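Snack Trays and Sofa Cushions: Are the Machines Ready for Our Chores?

By Nikau Cartwright

VUDPORT – If you have been putting off tidying the living room in the hope that a machine might soon come along and do it for you, the word from Saturday's open afternoon at the Brerar community hall is that you had better get up and do it yourself, at least for a good while yet.

The talk, which drew a bigger crowd than the tea urn could quite keep up with, was put on by Carno, the small Vudport outfit that has spent the better part of two years looking into which everyday jobs a robot can be trusted with. There were plenty of shopkeepers in the room as well as householders, and I must say the questions were every bit as good as the answers (the lady who wanted to know whether a robot could be taught to leave her late husband's chair alone got a round of applause all to herself).

The company's list of chores runs to 334 entries, gathered from homes and from the shop floor at McKinnon, the grocery and hardware store on the main street, which has let Carno try things out in its back aisles after closing. It is a lovely thing to read through, that list, with "pair the socks" sitting next to "face up the soup cans" and "find the lid that fits."

Cans and boxes, we were told, are coming along nicely. Put the same carton in the same place and a machine will pick it up all evening without complaint. Bags are another matter. A bag of chips slides and crumples and changes shape the moment it is touched, and a tray of mixed snacks, the sort that gets passed around when family comes over, is still one of the harder things on the list. Squeeze too lightly and the bag slips away, squeeze too hard and you have crumbs.

At McKinnon, the staff put the current helper at around 4 shelves an evening, with a person standing by to sort out whatever has toppled over. The store's manager was cheerful about it and said she would happily keep it on for the canned goods, but that she would not be handing over the bakery shelf any time soon, and there was a good deal of nodding from the back rows at that.

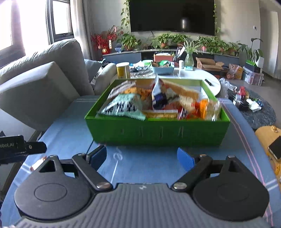
Gripper pads at a crowded snack tray, with crackers along the front and a long loaf on the diagonal.

Homes are slower going than shops, and anyone who has one will understand why. Store shelves are meant to look the same every morning, while a coffee table collects whatever the week has brought in, and the good people at Carno were quite frank that "tidy the table" is really dozens of small decisions about what stays and what goes. Their own guess is that folding towels and loading a dishwasher will come first, with general picking up a long way behind.

A second open afternoon is planned at the hall in December, with doors at 2 p.m. Entry is free, and visitors are welcome to bring along a household item they would like to see a machine attempt, so long as it isn't breakable.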